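Gritotcombe gets its own house rules for handheld gripper work
3/9/25

If you've ever tried to share a table, a set of grippers and a pile of tiny hardware with other people, you'll know why I was so happy to see this one land in my inbox. Drillell has put out a short set of working rules for recording hand-guided gripper tasks at its Gritotcombe site, and they're letting anyone copy them. I read the whole thing over breakfast (it's only 3 pages, bless them) and I think a lot of small labs are going to want it on the wall.

The rules cover the boring stuff that always bites you later. Clear the work area before each take. Put parts back at their start positions by hand, with the grippers parked. Keep cables off the side of the table where people walk. If you drop a washer, stop the take, pick it up and mark the recording as broken off, even if you were nearly done and it hurts!

That last one is my favorite. I've been guilty of the quick grab-and-carry-on myself, and then somebody downstream spends an afternoon wondering why a part jumped across the table.
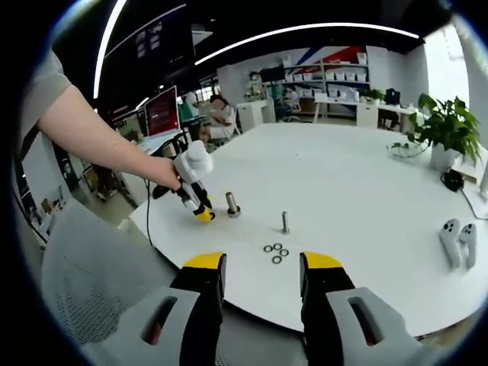

Small-parts work with handheld grippers: a bolt, a bolt or standoff, and four washers on a round white table.

There's a good chunk on fingertips too. Drillell wants the pads wiped at the start of every session and looked over after every 200 takes, with a note in the log each time, and worn pads swapped as a pair. I asked whether that last bit was overkill and got a very firm no. One fresh pad against one tired one makes thin parts slip sideways, they told me, and with something as flat as a washer you feel it right away.

The people side gets a full page, which I didn't expect. Anyone sitting or working nearby has to be told when recording is going on, and they can ask for a take to be deleted without saying why. Screens that could end up in view are supposed to be locked or turned away. Operators swap out when they're tired, and the rules leave it to them to say when that is. I'd have liked a suggested limit there, to be fair. Most of us are terrible at noticing our own wrists until the evening.

Before writing any of this down, the team went back through 1,923 older takes and found 423 they wouldn't keep today. Missing notes were the biggest problem, with parts starting in the wrong place coming in second. I give them credit for printing those numbers, and I'd love to see other groups do the same.

Fillix, which does a lot of bolt and washer sorting, says it'll try the rules through the end of March and send back comments. Sharifi is taking the pad checks and the section on bystanders but sticking with its own log format for now. I can see that being a headache if the two ever want to pool their takes, so maybe a shared log sheet is next on the list.

Drillell says the text will stay open for changes. I've already sent mine in (longer breaks, please, and a tray with a lip for the small stuff). If you run a setup like this, send yours too, and tell me what I missed in the comments.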